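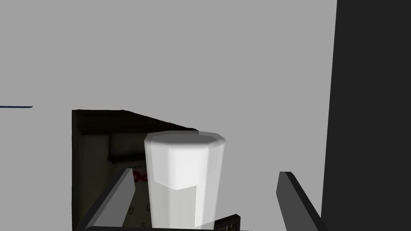
## 4. Preparing herbal infusions with the Vovent brewer

This section explains how to make a loose herb infusion, a decoction of roots or bark, and a cold steep. Before the first use, please finish the cleaning cycle in section 3. Without this cycle the first cup can have a taste of the factory.

### 4.1 What you need

- The Vovent base and the glass jug (maximum 500 ml)
- The fine strainer for leaves and flowers, or the coarse strainer for roots
- Dried herbs. The Brollico blends are already cut to the right size for the fine strainer
- Fresh cold water

**Note:** Powdered herbs pass through both strainers and will collect on the heating plate. If you have only powder, put it in a closed paper filter first.

### 4.2 Hot infusion (leaves and flowers)

1. Fill the jug with cold water up to the line marked INF.
2. Put the herbs in the fine strainer. One heaped tablespoon is enough for a full jug of chamomile, lemon balm or peppermint. For nettle you can take two.
3. Lower the strainer until you hear a click. Close the lid.
4. Press LEAF. The light becomes orange while the water is heating.
5. When the light becomes green, the steeping time starts. The standard time is 10 minutes. To change it, press + or – before the light is green; later the buttons are locked.
6. After the signal, lift the strainer out by its handle and let it drip for a moment over the jug.

Keep the lid closed during the steeping. The oils in aromatic plants go away with the steam, and you would like them to stay in your cup.

**Caution:** The strainer handle stays cool, but the ring under it does not. Do not touch the ring for at least five minutes after the program ends.

### 4.3 Decoction (roots, bark, hard seeds)

1. Fill the jug with cold water up to the line marked DEC. This line is lower than INF, because the water will move strongly when it boils.
2. Put the roots in the coarse strainer. Pieces bigger than a fingernail should be broken first.
3. Press ROOT. The program keeps a low boil for 20 minutes.
4. Wait until the boiling has fully stopped before you open the lid.

If you live at high altitude, the water boils at a lower temperature and the decoction comes out weaker. Hold ROOT for three seconds to add more time. We tested this setting up to 3,000 m.

### 4.4 Cold steep

Marshmallow root and hibiscus are good for this method.

1. Fill the jug to INF and add the herbs in the fine strainer.
2. Place the jug in the refrigerator, without the base, for the night.
3. In the morning remove the strainer. Drink the same day.

### 4.5 Safety with herbs

- Do not use plants which you cannot identify with certainty.
- If you are pregnant or breastfeeding, or if you take any medicine, ask your doctor or pharmacist before you drink an herbal tea regularly.
- Do not add honey to a tea for a child under one year.
- Stop drinking the tea if you get a rash, itching or stomach pain.

### 4.6 After use

Empty the strainer when it is cool and rinse it from the outside to the inside. The jug and both strainers can go in the dishwasher – the base cannot. Wipe the base with a damp cloth only, after you have pulled the plug.

For removing lime, see section 5.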